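How do I get tea stains and a dull patch out of a speckled worktop?

Asked May 19, 2019 · 16 shares

Hello all! We moved to Girnwood last September and I am still giddy about having a proper kitchen. The worktop is grey with little dark and light specks and I love it to bits, but there's a dull patch by the kettle and two tea rings that won't shift with washing-up liquid. The last people left no paperwork so I don't know if it's real stone or something made to look like it. A firm in Rosville quoted me 440 to polish the lot, and a new one would be 2200, so I'd love to try something at home first!

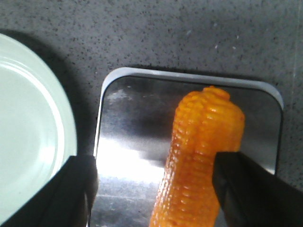
I've also got half a bottle of cream cleaner under the sink but I'm scared of scratching it. Any ideas very welcome, I've got the whole bank holiday to play with.

3 answers

Ooh, I love this sort of job! Try bicarb. Mix it with a splash of water until it's like thick yoghurt, dab it on the rings, cover with cling film and leave it overnight. Wipe off with a soft damp cloth, no scrubbing. Do a hidden corner first, mind. My rings needed two goes and then they were gone, I was dancing round the kitchen.
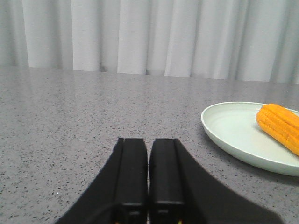
Grey speckled top, close up

Keep lemon and vinegar well away until you know what it's made of. They're brilliant on taps but they can eat into some stones and leave a mark that's worse than the tea.

12 comments

Just use the cream cleaner, never did mine any harm.

3 comments

Please don't use the cream cleaner on the dull patch! It may well be limescale or old polish built up, and grit will only make it duller. Drip a little water on a clean bit and leave it for ten minutes. If it goes dark, the top is drinking it in and wants a sealer. If it sits in beads you're probably fine. 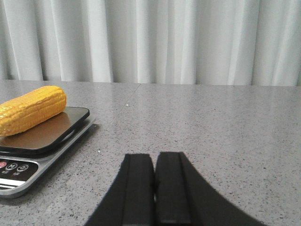

For the build-up, get a plastic scraper (an old bank card is perfect), hold it nearly flat and go gently with warm soapy water. Dry it straight away with a tea towel and look at it in daylight from low down, you'll spot every smear. I did 65 minutes on mine with the radio on and it came up lovely. There's a hardware shop in Utwood that sells small tins of stone sealer too, so do ask them before you pay for the polishing. Good luck, and come back and tell us how it went!

8 comments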